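Does a new kitchen door pay for itself?

The owner of Haugland, a small refacing shop, has been hanging cabinet doors for 34 years, and she says sellers should stop expecting miracles from them.

"They come in with a magazine and tell me it'll add thousands," she said. "Says who?"

I had the Jelta brochure with me, the one promising a "whole new kitchen" in 2 days. She read it and handed it back. "New doors on the same old boxes. If the drawers stuck before, they'll stick after."

Would she at least agree that color sells? Orange wood is supposed to be coming back. "It was supposed to be coming back in October, too," she said. I asked how many of her last 50 customers had gone on to sell at a profit. She doesn't keep track, and she doubts the brochure people do either.

Her own advice was cheap: tighten the hinges and wash everything.
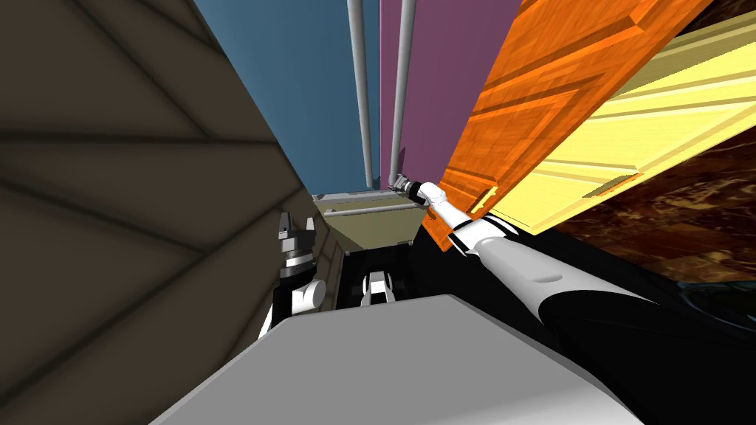
What she charges

"Ask me after I've seen the boxes," she said, and wouldn't budge.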